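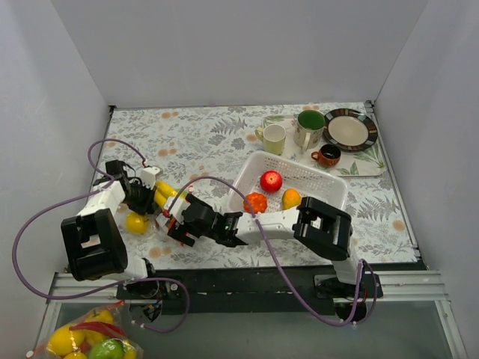

The fern cloth, with the white basket on it.

I have been through four arrangements for keeping fruit since moving to Clornside, and the present one is the first to last beyond a month. The notes below cover the basket, the cloth under it, and the rules for what goes where. They were written up over an evening in August, when the kitchen was warm enough to make the subject pressing.

The starting point was a glazed bowl, inherited with the flat. It was a good bowl and a poor container. Fruit in a deep bowl rests on other fruit, the weight is taken at a few small contact points, and the lowest pieces bruise where you can't see them. A solid bowl also holds whatever moisture collects at the bottom. I lost a good number of pears that way before I started emptying it every other day, at which point it had become a chore with a bowl attached.

The second arrangement was a wire stand with two tiers. Wire solves the air problem and makes the contact problem worse. Anything soft left on thin wire for three days comes away with lines pressed into it. The third was a shallow wooden tray, which worked well enough until something leaked on it in my absence, and the stain went in further than I was prepared to sand.

The current container is a white rectangular plastic basket with a perforated grid on the sides. It was sold at the hardware shop in Bretham as a general storage basket, in a stack of others, with no mention of food. I mention the shape because it matters more than the material. A rectangle sits square to the edge of a table and wastes no space behind it. Round bowls leave a gap at each corner that fills with rubber bands and post.

Mine is washed with ordinary washing-up liquid in lukewarm water, then stood on its end to drain. The holes in the grid hold droplets for longer than you'd expect. A soft toothbrush gets residue out of them. I don't put it in the dishwasher. There was no label to say whether I could, and a warped basket rocks.

Loading. One layer only. The apple goes at the back, with the softer or odder shapes towards the front where they can be checked without moving anything. With an apple, a mango-shaped thing and one of those small ribbed orange fruits that look like a pumpkin, the basket has as much in it as I would want. You could pile more on top. I did, the first week, and was back to the bowl problem.

Bananas stay out of the basket. They give off a fair amount of ethylene as they ripen and will bring on whatever is next to them. In practice a banana lying on the cloth a short way off is not far enough away to make a great deal of difference to the chemistry, but it does keep the basket free of a long curved object that props everything else up at an angle. If I want a mango ripened quickly I put the two in a paper bag together and fold the top over. That takes a day or two off the wait, in my experience, and I haven't measured it any more carefully than that.

Lemons also stay out, for a different reason. I use them in halves and quarters, and a lemon in the basket gets forgotten until the skin has gone hard. One lemon on the cloth gets used. Spares go in the fridge in a closed bag, where they keep for weeks. Cold does nothing bad to a lemon that I can detect. It does plenty to a banana, and an unripe mango put in the fridge too early never comes right afterwards.

The cloth. I resisted a tablecloth for some years on the grounds that it is one more thing to wash. Two considerations changed my mind. A bare tabletop shows every drip, and a hard surface is unkind to anything round that rolls out of a hand and lands on it. The cloth is a light one, pale grey-white, with grey-blue fern fronds and leafy sprigs and small peach-coloured flowers scattered over it. I bought it in the Clolline market from a stall that mostly did curtain remnants. The pattern was the second choice; the plain one had a pulled thread running the full width.

A pattern of that sort turns out to be practical. Small marks vanish into the ferns until wash day. Lemon juice should still be rinsed out soon, in cold water, before it has a chance to lighten the print. Banana is worse. The sap goes on clear and browns later, so a mark you were sure you had avoided appears a day afterwards. Liquid detergent worked straight into the spot, left for 25 minutes, then a normal wash, has dealt with it each time so far. I iron the cloth from the reverse while it is still slightly damp, and I leave the creases in if the weather is hot.

Checking takes place in the morning, while the kettle is on. Each piece is lifted and turned once. Anything with a soft spot is eaten that day or cut up for the freezer. The freezer portion is 100 g per bag, pressed flat, mango and banana kept separate. I had 19 bags of banana at one point last year and stopped buying them for a while.

Buying is the part I still get wrong. The greengrocer on the Rashidi corner marks fruit down towards closing time, and it is easy to come home with more than a single layer will take. My current limit is 5 pieces, loose ones outside the basket included. Above that I'm storing fruit, which calls for a cool cupboard I don't have.

Outstanding items: the basket has no feet, so the base sits flush on the cloth and the air underneath is not moving much. I have considered four cork discs, glued at the corners. I would want to be certain about the glue first. The other question is apples in quantity, when the autumn ones come in, and whether a second basket of the same size would fit behind this one without blocking the socket. I'll measure it before I go back to Bretham — they had a blue one as well, slightly deeper, which I would rather avoid.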